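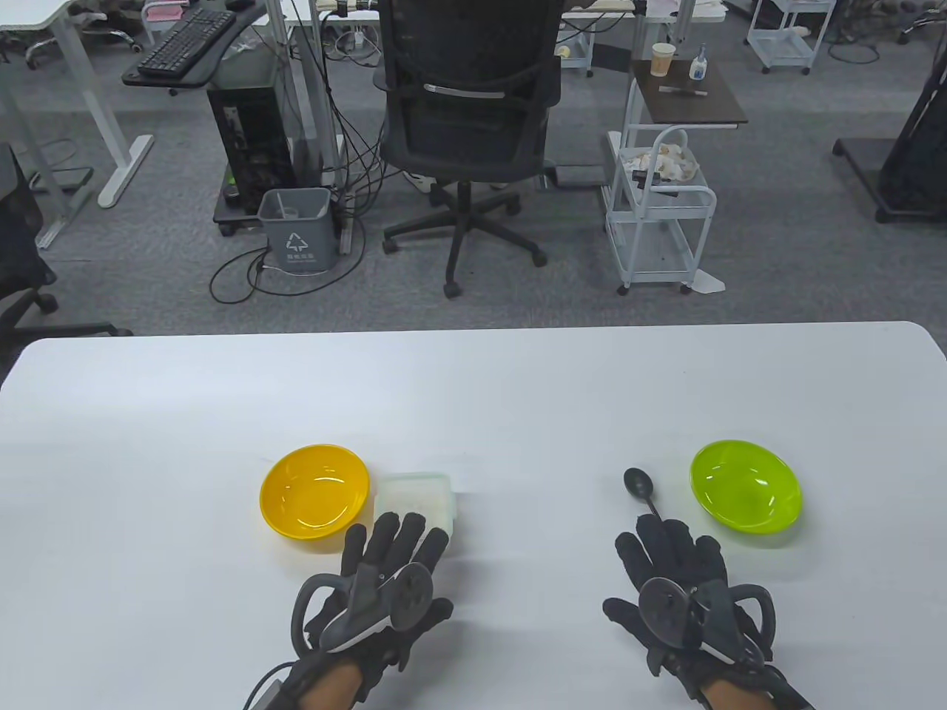 What's the easiest way to get rice into small lunch boxes without smashing it?

Let it sit covered for a few minutes after cooking, loosen it with a spoon dipped in water, and move it in small scoops from a wide bowl.

I could stop there, and plenty of you would be fine! But I've been packing rice for lunches for years, first in the back kitchen at the Culonham hall and now at home on Trildale Road, and I have opinions on bowls, spoons, lids, and what to do with the last spoonful. Skip around as you like.

## Two bowls, always

Give yourself two bowls of similar size in two different colors. I use a yellow one and a green one. One color is for food that still has to be dealt with, the other is for food that has been dealt with, and you stick to that every single time. After a week or two your hands know it. You can get interrupted by the phone, come back, and you don't have to wonder which one already has the salt in it.

Plastic is great for this kind of work. The bowls are light, they're quiet on a hard table, and if you bump one with your elbow there's no broken china to sweep up. A smooth, glossy inside matters more than people think, too. Rice lets go of a slick surface and hangs on to a scratched one. When the inside of a bowl gets cloudy and rough, mine goes out to the shed to hold plant ties and seed packets (it has a long second life out there) and I start a fresh one for food.

Set the bowls well apart. I see people crowd everything together in the middle of the table, and then there's no room for the box they're filling. Bowl on the left, bowl on the right, box between them, close to you. Your arm makes a short, easy trip and most of what falls will fall into the box. If you're left-handed, swap the colors over and carry on.

## The spoon

Any big spoon will move rice. A good spoon will move it in one piece. What I like:

- an oval bowl, a bit deeper than a soup spoon
- a long thin handle, so your knuckles stay out of the food
- a loop or hole at the end of the handle to hang it by
- plastic or wood if you're scooping from plastic, because metal edges scratch

Dip it in a cup of clean water, tap it once on the rim, and scoop. Dip again when the grains start to cling. With short-grain rice I dip every second or third scoop. With long-grain I often do the whole job on one dip.

Come in from the side of the mound and lift. Pushing straight down packs the grains under the spoon, and that's how you end up with the solid little brick at the bottom that never heats through. If the rice has set up firm in the fridge, turn the spoon on its edge and slice the mound into chunks first, then lift the chunks. It feels fussy for about one minute and then you'll wonder why you ever did it any other way.

Put the spoon down between the bowls with its handle toward you. Such a small thing! But you'll pick it up again without looking and without putting your thumb in the food.

## Practice with a small amount

If you've got children helping, or somebody getting used to using a hand again after an injury, scooping from bowl to bowl is a lovely thing to practice. Start with a small mound in one bowl and leave the other bowl empty. Move it across, then move it back. No lid, no hurry, no full pot of dinner at stake.

A shallow tray between the bowls catches the strays. So does a baking sheet, if you've got young ones who scoop with a lot of spirit. When that goes well, swap the second bowl for a small box, which is a much smaller target, and let them fill it to the corners. 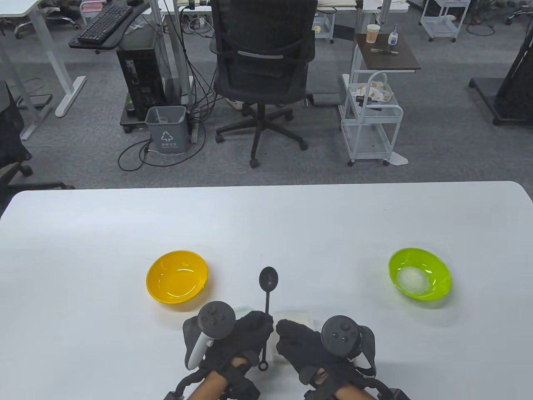
Sylvie Paquette wrote to say that she does the whole thing the other way around: she puts the box on the kitchen scale first, fills it straight from the cooker, and never dirties a second bowl at all. Her portion is 223 grams every time, because that's what fills her box with room for the lid to close.

I tried it, and I love it for plain rice! For anything mixed, I still want my two bowls. Peas, egg, scallions and a bit of leftover chicken need to be turned over together before they're portioned, or the first box gets all the chicken and the last one gets peas. Sylvie, if you've got a way around that, write again.

## Small boxes, filled properly

Those little see-through boxes with rounded corners are the best thing in my cupboard. Rounded corners wash clean with one swipe. Square shapes stack. And because they're see-through you can find the rice without opening four lids.

Hold the box steady with your spare hand while you fill it, fingers on the outside. An empty box weighs next to nothing and will skate across a smooth table the moment a spoon touches it. A damp dishcloth underneath works too, and it's what I do when I've got a lot of boxes to get through.

Fill the corners first, then the middle. Level the top with the back of the spoon, with barely any pressure, and leave a finger's width below the rim. Wipe the rim before the lid goes on. One grain of rice under a lid is enough to keep it from sealing, and then you've got dry, hard rice on top by the next day.

Shallow boxes are better than deep ones for anything cooked. The food cools faster and it warms up more evenly later.

## Cooling and keeping

Please be brisk about this part. Cooked rice shouldn't sit out on the counter all afternoon. Spread it in a wide bowl or on a tray so the steam can get out, box it up, and get it into the fridge within an hour if you can manage it. I eat mine the next day. Anything I know I won't get to goes in the freezer the same evening.

For the freezer, box it while it still has a little moisture in it. Rice that has dried out before freezing comes back dry, and no splash of water will talk it around. When you warm it, put a spoonful of water over the top, cover it loosely, and heat it until it's steaming hot all the way through. Stir halfway. Don't warm the same box twice.

Check the bottom of any plastic bowl or box before it goes in the microwave. If it isn't marked as suitable, tip the food onto a plate. I do this with all my colored bowls and keep them strictly for mixing and serving.

## Packing for a crowd

Every March we do the walkers' lunch at the hall, and last time we had 14 boxes to fill with one rice cooker and a table. Jianhua Jiang had the nicest system going. He scooped one level spoonful into every box, went back to the first, and did another round, and kept on going until the bowl was empty. Everyone got the same amount, and he didn't have to measure a thing.

Going in rounds is slower than filling one box at a time, I'll admit. But you never get to the last box and find there's nothing left for it, and then have to go stealing from the others with a spoon.

If you have two people, put one on the scooping and the other on rims and lids. Two people scooping from one bowl will knock elbows all morning.

## Cleaning up

Cold water first! Hot water turns rice starch to glue. Fill the bowls with cold water the minute they're empty, drop the spoon in one of them, and go eat. When you come back, most of it will slide off with your fingers. Then wash in hot soapy water like anything else.

Stray grains on the table are easier to pick up once they've dried a bit. Sweep them up with the side of your hand or a folded card. A wet cloth on fresh rice only smears it into the surface, and then you'll be scraping at it with a fingernail.

For boxes that have gone greasy, put in a squirt of dish soap, a little warm water and a torn piece of paper towel, close the lid and shake hard. I got that one from Trevor Melnyk and I use it constantly.

Spoons with a loop on the handle should be hung up to dry. Mine lives on a hook by the window, and it doesn't get lost in the drawer under the potato masher anymore.

## The last spoonful

There's always a bit left that won't make a portion. Some things I do with it:

- stir it into soup in the last few minutes
- mix it with an egg and fry it as a flat little cake, crisp on both sides
- warm it with milk, a pinch of cinnamon and a few raisins
- freeze it flat in a bag and add to it until there's enough for fried rice

The fried cake is my favorite by a mile. Use a hot pan and don't touch it until the edges have browned. Put something sharp on top, like pickled onion or a squeeze of lemon.

Next month I'm doing lids: how to match them, how to store them, and how to get the onion smell out. Dwight Després has already sent me two tips about baking soda and I'm trying both on a box that once held a very strong curry.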